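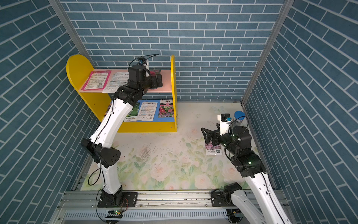
**By Noeline Cartwright**
*Stilldale Seed Library · Opinion · December*

The members' survey closed on Wednesday, and one proposal drew more comment than any other: that the library should decant its seed into uniform envelopes, labelled in a single hand and filed by letter. I write to oppose it. Seed should be kept in the packet in which it was sold, and the packet should stand on an open shelf where borrowers can read both sides.

The case for uniformity is easily stated. The collection runs to 634 packets, in many sizes and several languages, and they do not sit neatly together. Envelopes would fit the Lulten drawers bought last spring. A borrower looking for asters would go to the letter A and find them.

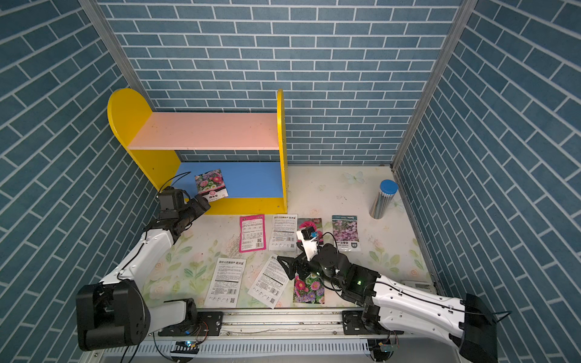
A packet, however, carries a good deal that an envelope would lose. The front shows the flower to a person who may not know its name. The back commonly gives sowing depth, spacing, season and batch, and each of these is a line that somebody would have to copy. When 174 packets were transferred on trial, 18 of the new envelopes were found to carry a wrong or missing date. The work was done with care by experienced members, and the errors were of the ordinary kind that copying produces.

The objection is sometimes made that many of our borrowers cannot read the packets in any case, particularly those printed in Chinese. Some of our borrowers can, and read them with more confidence than they read our English labels. For the others, a translated slip may be clipped to the packet, leaving the original text available to anyone who wishes to check it.
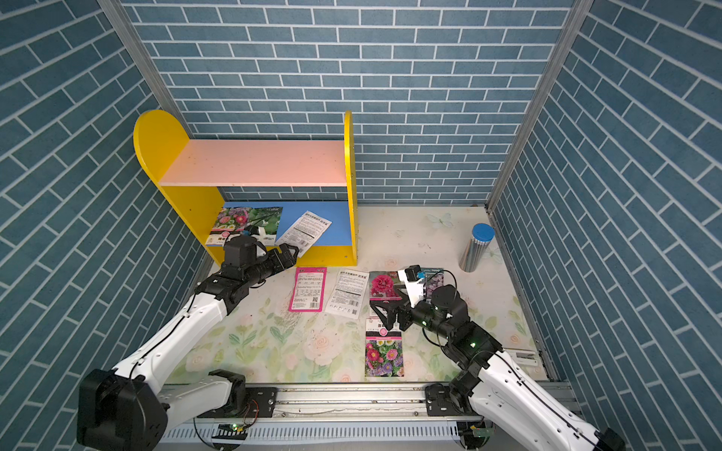 Shelving deserves equal attention. A low unit with two levels will serve most households and small branches. Packets with good photographs should stand upright against the back of the lower level, pictures outward. Those awaiting a check may lie flat on the upper board. Mr El Fassi's paper on storage is right that seed for long keeping belongs in a cool, dark tin, and the reserve stock should remain there. The shelf is for seed to be sown in the coming season.

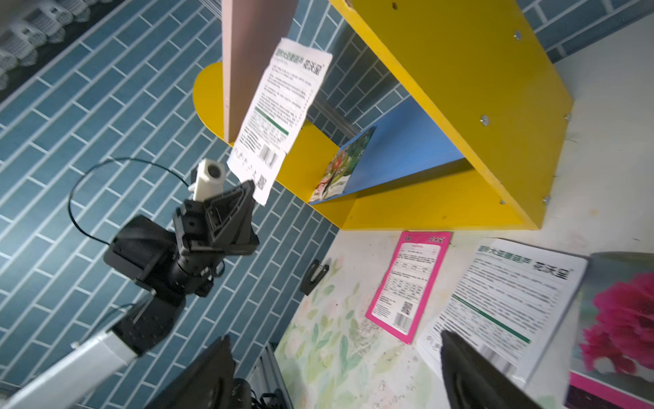 Returned packets should be read before they are put back. This means the reverse as well as the front, with the date and variety compared against the register. A code or barcode may assist where the register supports it, but the printed text remains the record. The Tesurov branch has followed this practice for three seasons and has asked to continue.

I would ask members to vote against the envelopes. The Lulten drawers can hold the translated slips, the spare clips and the register itself, for which there is at present no proper place.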